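Re: Grukis loader skewing sleeves before the tunnel
Small Cells & Feeders > Setup and maintenance

jacinto_v
6/11/18

Follow-up to my old thread, which died in January when I claimed to have fixed it. I had not fixed it.

Cell is one Grukis two-finger loader taking sleeved USB modules off a nest plate and laying them on the belt of a Markeck shrink tunnel. Four nests to a plate. Nest 4 goes in crooked often enough that the inspection people have stopped being polite. Sleeves go on by hand upstream, everything after that is the cell's problem, or mine.
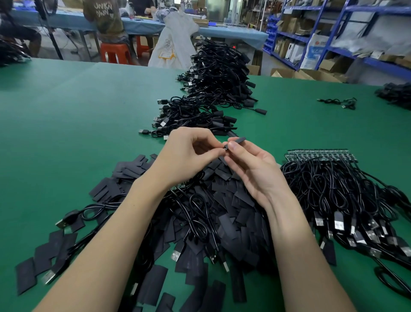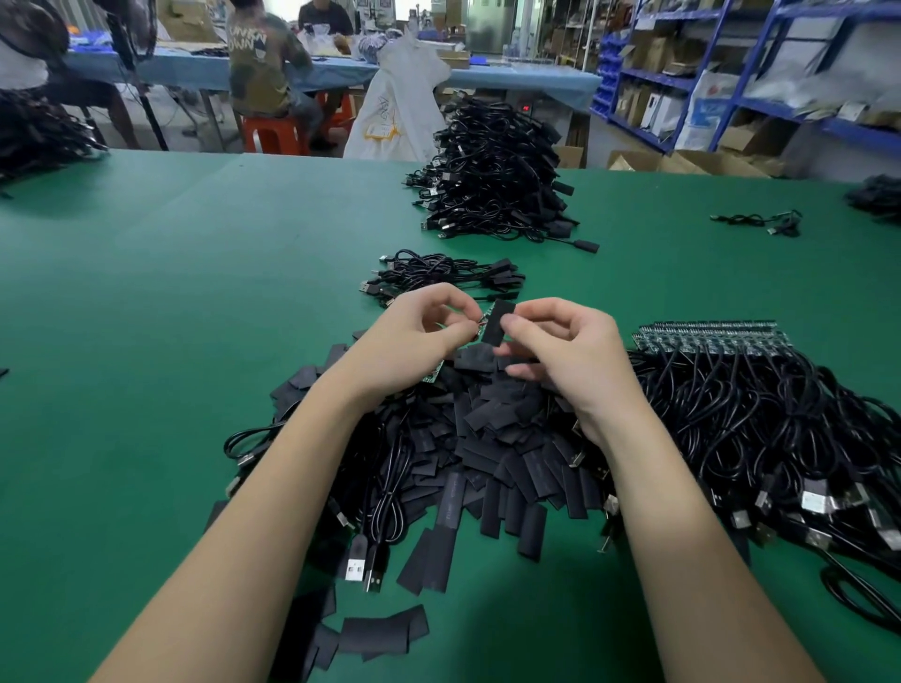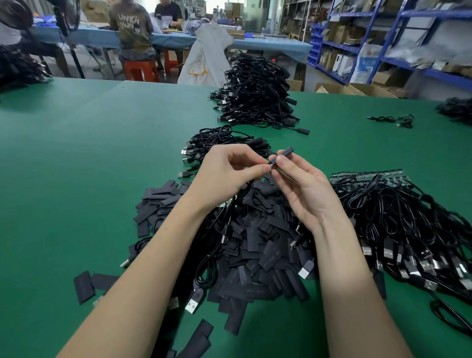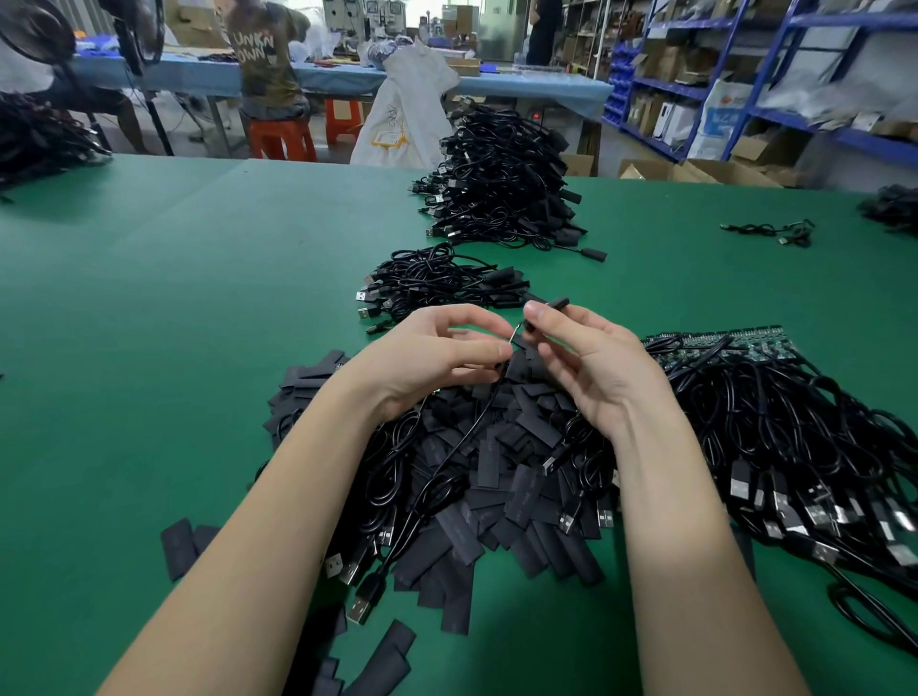 Sleeving, green table. Heat-shrink heaped under the hands, cables to the right with the board strip along the top of them.

Already done: new finger pads, re-taught the pick, belt tension to the manual. Any ideas before I re-teach it again out of spite?

Leif Hedegaard
Don't re-teach. You've moved the pick point to suit a bad nest, I'd put money on it, and now the other three are slightly wrong as well. Put the original point back if you saved it. You did save it?

jacinto_v
I saved something. It's called final_final.

faustino_m
I'd look at the bench first. Flat sleeve that's been lying in a pile like that doesn't always open up square, and if it isn't pushed fully home the fingers close on air at one end. Sleeve stays behind, module goes for a ride. We had the same thing on a battery lead job and spent a fortnight blaming the robot.

Leif Hedegaard
Faustino, then it would be all four nests. He says it's one. The people on the table don't know which nest theirs is going into.

faustino_m
They do if they load their own plates. Same person, same habit, last one in gets squashed in with the thumb. Jacinto, who loads the plates?

jacinto_v
Different person from the sleeving, but yes, always filled 1 to 4, left to right. I hadn't thought of that and I'm mildly annoyed about it.

getse_camacho
Cheap test: have them load 4 to 1 for an hour. If the fault moves to nest 1 it's the loading. If it stays put it's the plate or the arm. Then turn the plate end for end and you'll know which of those two. Needs no tools and no opinions.

Also, how warm is nest 4? On ours the plate stops right by the tunnel mouth and the end nest soaks up heat all shift. The sleeve starts to grab before it's anywhere near the belt. We put a bent bit of aluminium between them and moved the plate stop back 10 mm.

Leif Hedegaard
It won't shrink at that temperature.

getse_camacho
It doesn't have to shrink. It only has to go a bit tight on one corner, and then the fingers pull it skew. I've had my hand in there, Leif.

h_cervantes
Whatever it turns out to be, while you've got the guard open:
- blow out the finger slides, dry air only. No oil, it ends up on the sleeves
- check both dowels on the plate, not just the one you can see
- wipe the part-present sensor on nest 4. Black sleeve on a black nest is a rotten target anyway
- make sure the Dostedero controller hasn't gone back to its default close speed. Ours does that after a power cut and doesn't mention it

jacinto_v
Right. Loaded 4 to 1 for an hour: fault stayed at nest 4. Turned the plate round: still the tunnel end, different nest. So the plate is innocent and so, sorry Faustino, is the table.

Close speed was default. Put it back, and the skewed ones dropped but didn't stop. Heat shield is currently the lid of a biscuit tin. Will move the stop back at the next changeover and report.

faustino_m
I'd still have someone look at the sleeves.

Leif Hedegaard
So it was the controller.

getse_camacho
"dropped but didn't stop", Leif.

h_cervantes
Take the biscuit tin lid out before anyone audits you. And did you do the second dowel?

jacinto_v
There's a second dowel?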